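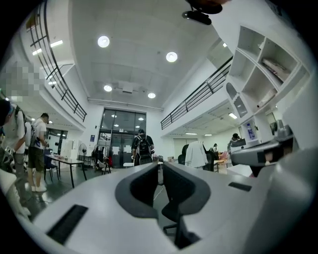

Thread on hard water and tankless water heaters. I service both for a living and the same fault keeps coming in, so I'm writing it down once. 1/

Hardness is calcium and magnesium, reported in grains per gallon or in mg/L. One grain per gallon is 17.1 mg/L. Check which unit your test strip uses before you compare it with anything. 2/

Most of my calls are in Hondbridge. The well supply on the north side tests at 13 grains. I measured 23 at one house off Doltau Road last September – that heater was three years old and had never been flushed.

Scale forms fastest where the water is hottest. In a tankless unit that means the inner wall of the heat exchanger. The scale insulates the wall, the burner runs longer for the same outlet temperature, and the exchanger starts to overheat locally.

Early symptoms: outlet temperature swings at low flow, a kettle-like noise at startup, reduced flow on the hot side only. If the cold side is also weak, look at the inlet screen or the house pressure first. 5/

Flush procedure, short version. Power off, gas off, both isolation valves closed. Open the service ports slowly to relieve pressure. Pump and two hoses on the ports, return line into the bucket, four gallons of plain white vinegar, circulate for an hour.

Then drain, run cold water through to waste for five minutes, clean the inlet screen, restore. If your unit has no service ports, stop there and get them installed. 7/

Set the outlet to 120°F unless you have a reason to go higher. Scale rate climbs with temperature and 140 will cost you flushes.

Softener sizing: people in the house x gallons per person per day x grains. At 13 grains, 200 gallons a day is 2,600 grains a day. Multiply by the days between regenerations and buy the next size up.

Somebody asked about the Stirkado inline cartridge. It's polyphosphate. It slows scale, it does not remove hardness, and a strip will read the same before and after. Replace it on schedule – a spent one does nothing. 10/

Flush interval at 13 grains without a softener: every six months. With a softener, once a year. Write the date on the cover in marker.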